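Minutes, teaching group, September

I'm writing these up from my own scribbles, so shout if I've got you down wrong! We started at 10 with the key task, and I said my bit about the remote-control runs (186 kept so far, 27 thrown out). 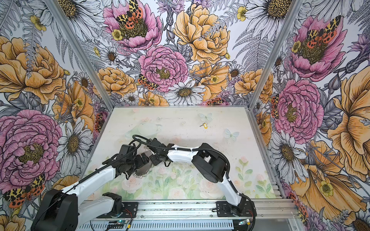
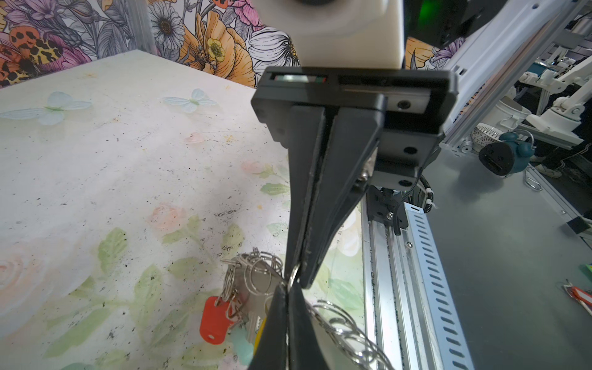 Corina Enache then asked how we want people to drive the arms when things get fiddly, and this took most of the hour. She'd like slower hands near the table, full stop. I agreed, mostly, but I think the grip itself matters more – a small split ring between the fingertips, like in the wrist view, is a very different job from grabbing a key by its plastic head, and new drivers should practice both before we save anything. Agreed, and Corina will write the practice sheet.

Besson session: moved to the afternoon, no objections. Prindila still wants hand-guided runs as well as remote ones, so I'm going to try a few and report back (wish me luck!). File names stay as they are until run 953.

Next meeting same time, my turn to bring coffee.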